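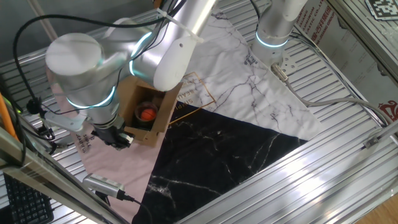 How much of the teaching is now done by hand, and how much by remote control?
Around two thirds of the demonstrations logged this period were given by remote control, and the remainder by moving the arm by hand. We expect the share done by hand to keep shrinking, for reasons set out under Methods.

Progress report to Cenivis, Tuser project
Prepared by Mahnaz Zarei, Zornard
27 December 2021

Status
The project is on schedule for the second stage payment, apart from one item (the operator handbook) that has slipped. Spending is within the approved budget. We are not asking for any change to the scope.

Work since the September report
The target for the period was 928 accepted demonstrations across the agreed tasks. We recorded 1062 and accepted 928 of them after review, so the target has been met with nothing to spare. The rejected ones fall into a few groups. Most were stopped by the operator partway through. Others had a gap in the joint data, or the view from one camera dropped out before the end of the motion. A small number were complete but went against the written instructions for the task, usually because the operator went back and corrected an object's position after the release.

The tasks remain as listed in the agreement: pick up and place, placing into a container, removing from a container, and moving a container with an object inside it. The last of these has the lowest acceptance rate. Operators tend to slow down sharply near the end, and the pauses carry over into what the arm learns. We have rewritten the instruction sheet for that task and asked operators to practise it before recording.

Methods
When an operator teaches by hand, they hold the arm near the wrist and guide it through the motion while the controller logs joint positions. It is quick to learn and new staff can usually give a usable demonstration on their first day. The drawback is that the operator's hands and sleeves end up in the camera views. The trained arm never sees those hands when it works alone, and the policies trained only on this material did worse at the grasp.

Remote control takes longer to learn. The operator works from a leader device and watches the arm directly or through the camera feeds. Motions are less smooth at first, and depth is hard to judge from the wrist view alone. The recordings are cleaner, though, and the camera views match what the arm will have when it runs by itself. We now use hand guiding mainly for first attempts at a new task and for setting start positions.
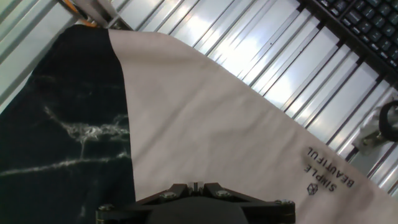
View from the wrist camera, with the gripper mounting plate at the bottom and the printed mats on the slatted table.

Work surface
The table is covered with mats in different colours and patterns. Early training used a single plain background, and the arm performed poorly as soon as the surface was changed. Mats are now swapped and turned between recording blocks. The operators keep a short log of which mats were down for each block. It adds a few minutes to each changeover and we consider it time well spent.

Staffing and training
We have 5 trained operators, of whom 2 can also carry out calibration. Bahrami supplied the leader devices and ran the initial training. Their technician has since come back to adjust the trigger on one unit, which was closing the gripper later than the operator intended. Demonstrations recorded on that unit before the repair were checked again, and those with a visible delay were taken out. They are included in the rejected total above.

Open items
The operator handbook is in draft. The sections on start-up, emergency stop and hand guiding are finished. The section on remote control is being rewritten to match the new instruction sheets and will come to you with the next report.

Storage is filling faster than planned because we keep the rejected recordings as well. We will clear this from the existing equipment line unless you would prefer to discuss it first.

Next period
Work will move to longer tasks made up of several steps, each demonstrated in one pass. We will also repeat the comparison between hand guiding and remote control using operators who have had equal practice at both, as your reviewer requested. Please send any comments on the task list before we fix the recording plan.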